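Print this page | E-mail this page

We use cookies to remember your settings and to count visits to these pages. Accept | Manage cookies

Reading Fiction After the Catastrophe
Handout 3: The Narrator Who Is Left Behind
Module tutor: Shirley Haslam
Seminar leaders: Eirini Vrettos, Aivar Lill

Set text: Benedetta Valentini, Larniment (complete)
Secondary reading: Nektarios Michailidis, "Salt and Inventory", in the module reader

1. Purpose of this handout

This handout supports the third lecture and the seminar that follows it. Students are expected to have finished Larniment before the lecture. The handout is not a substitute for the novel, and quotations in assessed work should be taken from the text itself and given with page numbers.

Readers who have not reached the end should note that section 5 discusses the closing chapter.

2. The situation of the novel

Larniment opens in the town of Furkstead some years after an illness of memory has passed through the population. The sufferers do not die of it. They forget the use of objects, then the names of objects, and at last they walk out of their houses and do not return. Eglītis, formerly a clerk in the town's lost property office, appears to be immune. He remains at his counter and continues to enter items in the ledger, although there is no longer anyone to claim them.

The first part of the book consists almost wholly of these entries. Valentini gives 27 of them in full. The early ones are brief and follow the rules of the office: article, material, place found, condition. By the tenth or so, Eglītis has begun to add remarks, and by the last he is writing several pages about a single glove. The reader learns of his sister, his short marriage and the closing of the ferry only through these remarks.

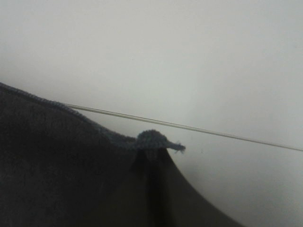

Fig. 1. Corner of a dark grey cloth with frayed fibres at the tip.

Students often ask whether the ledger should be read as a diary. It is more useful to ask what the ledger form prevents Eglītis from saying. He cannot write "I am lonely" under any of the headings available to him. He can write that an umbrella is in good order and would suit a tall person. The emotional weight of the first part depends on this restriction, and the lecture will look closely at the umbrella entry and at the one that follows it.

3. Time and order

The second part abandons the ledger and is told in the third person. It moves between two periods: the months before the illness, and the winter in which Eglītis walks to Lurncombe, a village on the coast from which he believes he has seen smoke. The two periods are not marked by headings or by a change of tense. Valentini relies on small signals, such as whether the station clock is working.

Michailidis argues that this arrangement places the reader in the position of the early sufferers, who still recognise each thing but cannot say when they last saw it. The argument is persuasive for the first half of the journey. It is harder to apply to the chapters in the quarry, where the order of events is plain and where the prose becomes noticeably quicker. Students who make use of Michailidis in their essays should deal with the quarry chapters directly.

Passages for close reading in the seminar:

The entry for the umbrella
The conversation with the ferry inspector
The night in the quarry
Page 226, from "He had kept the key" to the end of the chapter

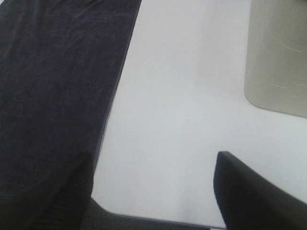 Fig. 2. Dark cloth lying flat on a white tabletop, right edge.

4. The sea people

At Lurncombe, Eglītis meets a community who have grown up since the illness and who have no words for most of what he carries. They are not savages, and Valentini is careful to show that they are well fed, cheerful and rather bored by him. They call him by the name of the last object he has shown them, so that his name changes from page to page. Some early reviewers found this confusing. The device is consistent, however, and a reader who keeps a list will find that no speech is wrongly assigned.

The lecture will compare these chapters with two older patterns in the literature of catastrophe. In the first, the survivor becomes a teacher and hands on what was valuable in the old world. In the second, he becomes a relic and is worshipped or destroyed. Eglītis is offered both parts and performs each of them badly. His lesson on the purpose of money, which ends with the children feeding coins to a goat, is the comic centre of the book and should not be hurried over in discussion.

Attention should also be paid to the woman known as Ash, the only member of the community who asks him questions about the period before the illness. Her questions are practical. She wishes to know who emptied the drains. The seminar leaders will ask why Eglītis, who has answered every other question at length, cannot answer this one.

5. The ending

In the final chapter Eglītis opens a new ledger and makes a single entry, in which the article described is himself. The space for "condition" is left blank. Three readings have been put forward by students in previous years: that the illness has reached him at last; that he has chosen to give up the counter and its habits; and that the entry is in another hand, probably Ash's. The third reading has support in the spelling of one word, and it would also alter our view of who has arranged the second part. It has not been settled, and essays may argue for any of the three if the evidence is properly set out.
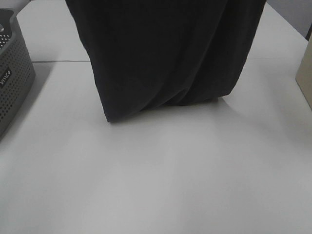 Fig. 3. Black cloth above a white table, with a grey perforated basket at the left.

6. Questions for preparation

Students should bring brief written notes on two of the following.

At what point in the ledger does Eglītis cease to follow the rules of his office, and is he aware of having done so?

How does the novel treat the people who walked away? Consider the absence of bodies and of any search.

Is Furkstead described with more affection before the walk to Lurncombe or after it?

What is gained, and what is lost, by withholding the name of the illness?

7. Written work

A commentary of up to 100 lines on one ledger entry may be submitted for practice and will be returned with comments. It does not count towards the final mark. The assessed essay is set in September, when the titles will be given out by Dr Vrettos. Requests to write on a text outside the reading list should be made to Ms Haslam in writing before a title is chosen.

Copies of Larniment are held in the short loan collection. Page references in this handout are to the paperback, in which the misprinted date in the ferry chapter has been corrected. Students using the earlier hardback should add 3 to each page number after the end of the first part.

Handout revised 2024-07-05

Contact the module office | Copyright and terms of use | Back to top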